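4. Daily use of the arm in the staff kitchen

Applies to: Paltomham office, ground floor kitchen. Revised 23 Jul 2022.

Read this section before your first kitchen shift with the arm. The Marchand sales booklet says it "takes the dishwasher off your team's hands." Our experience since May is more modest. The arm moves light items in and out of the upper rack. People still do the scraping, the sorting, the lower rack and most of the thinking. Plan your shift on that basis.

4.1 Before you start a run

1. Scrape and rinse everything by hand. The arm can't tell a clean bowl from one with oatmeal dried on it.

2. Open the dishwasher door all the way down and pull the upper rack out until it stops. The arm will not open the door for you. It was supposed to, and that feature has been "coming soon" for two software updates.

3. Put only light, unbreakable items in the arm's share of the work: silicone lids, small steel containers, plastic cups. The weight limit set for our kitchen is 600 grams.

4. Keep glass and china on the counter along the wall, well back from the front edge. Load these yourself.

5. Check that the cables near the base lie along the floor and are not stretched or looped around anything.

6. Select KITCHEN 13 on the tablet and press Start. Stand on the cabinet side, out of reach of the arm.

Note: The Carkow training video shows one person starting a run and walking off to a meeting. Do not do this. Our site rule is that someone stays in the room until the run ends.

4.2 During a run

1. Expect around 25 minutes for a full upper rack. By hand, the same rack takes a few. If you have people waiting for cups, do it by hand and leave the arm parked.

2. If an item hangs crooked in the fingers, let the arm finish the move. It often sets the item down well enough.

3. If an item falls, press Pause, wait for the arm to stop, and pick it up. Then press Resume.

4. If the arm stops on its own, write down the code on the tablet before you clear it. Bekum support will ask for it, and will not help much without it.

CAUTION: Never reach into the rack while the arm is moving. Soft fingertips or not, the joints behind them can pinch a hand.

CAUTION: Do not leave the lowered door unattended with the arm parked. It is a trip hazard, and the arm will not warn anyone about it.

4.3 What this changes for kitchen staff

The shift sheet now has a line called "robot time." Fill it in truthfully, including pauses, dropped items and anything you had to wash again. The case for buying the arm rested on a claim of 100 hours saved per year. So far the sheets do not show it — they show the same hours, with more of them spent standing and watching.

Kitchen shifts have not been shortened, and no one should be asked to cover a second area while a run is in progress. If you are asked, point to the note in 4.1.

For faults and error codes, go to section 5.

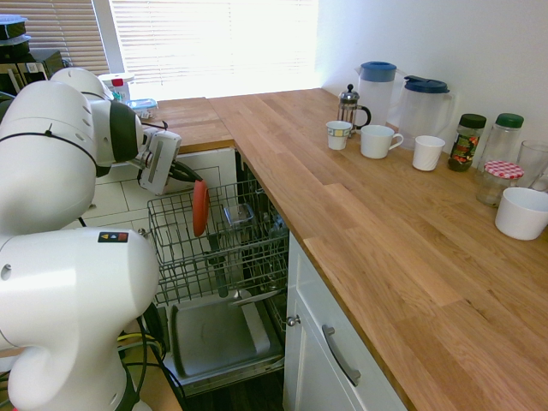
Figure 4. Arm at the open dishwasher, upper rack pulled out.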